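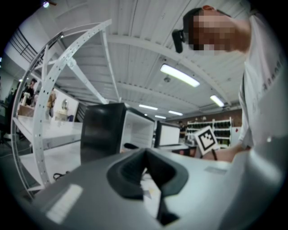

Marker card up, gripper in the foreground, desks and shelving behind.

1/ I want to write a few posts about the question I get most from family and old classmates: can a machine do the chores yet? My short answer is "some of them, slowly, in a room it already knows". The long answer is this thread.

2/ I work at Cernholm, on the Silbridge project. We try to teach arms to do small jobs from the home and from the shop floor. Folding cloths, putting cups on a rack, sorting screws into trays, wiping a counter. Nothing that looks good in a film.

3/ The learning part gets all the attention. Most of my week is the other part: a person holds a gripper in the hand and does the job, again and again, and the arm learns later from the recordings. So before the machine can wipe a table, a human must wipe a lot of tables.

4/ Also the square card with the black and white blocks. It is a marker, the software can find it easily and work out position from it. It costs almost nothing to print. When it is bent or printed at the wrong size, you can lose a whole afternoon. I have lost more than one.

5/ Numbers, for those who like them. Since July we have recorded 2,637 demonstrations that passed our check. I had promised 3,000 by now, so I am behind my own plan. These are spread over 19 tasks, and they are not spread evenly. Cups have too many. Cloth has too few.

6/ Why too few for cloth? A cup stays a cup. A towel is a different shape each time you touch it. I can show the arm how to fold it from one starting shape, then I drop the same towel on the table and it is a new problem.

7/ Of the 19 tasks, there are 7 where I would leave the arm alone while I go for a coffee. All 7 are pick up and put down, with hard objects, on a flat surface. For the rest I stay near the stop button.

8/ Someone will ask about the videos where a robot cooks a full dinner. I do not say they are false. I only ask three things when I watch: is it played at normal speed, how many tries were made before this one, and was the kitchen moved by even a few centimetres? Often the video does not tell.

9/ Shop floor is easier than home, I think. Phetsri, the small packing firm we visit, has the same boxes at the same height every day. Their people told us they do not want an arm that can do everything. They want one that can put lids on and does not stop at lunch time. This is possible now, or very close.

10/ At home it is harder. My kitchen has a drawer which opens only if you lift it a little first. I never think about it, my hand knows. To the arm this drawer is just locked. Every home has many drawers like this.

11/ A thing I was wrong about: I believed that better fingers would solve most of our trouble. We changed the lining of the fingers twice this year. It helped with slippery things, yes. But most failures come before the touch - the arm goes to the wrong place, or it goes to the right place from a bad side.

12/ And a thing I was too pessimistic about: wiping. In July I told my colleagues we should drop it from the list. Now it is one of our better tasks, although it leaves the corners. To be fair, I also leave the corners.

13/ Esa, which is the name we gave to our oldest arm, is still the best at cups. The newer arm is faster and breaks more of them. We buy the cheapest cups in the shop and I think the lady at the till believes that I have a very sad home life.

14/ So, should you wait for a machine before you buy a new dishwasher? No. Buy the dishwasher. It is also a robot in my opinion, only a very old-fashioned one that asks you to do the loading.

15/ Several people have asked how long a demonstration takes. For cups, less than a minute. For folding, a few minutes if I do it carefully, and I must do it carefully, for the arm learns my bad habits too. It has already learned that I pull the left corner first.

16/ I will try to post again when the cloth tasks have caught up with the cups. Questions are welcome, but please be patient, I answer in the evenings.

December 4, 2021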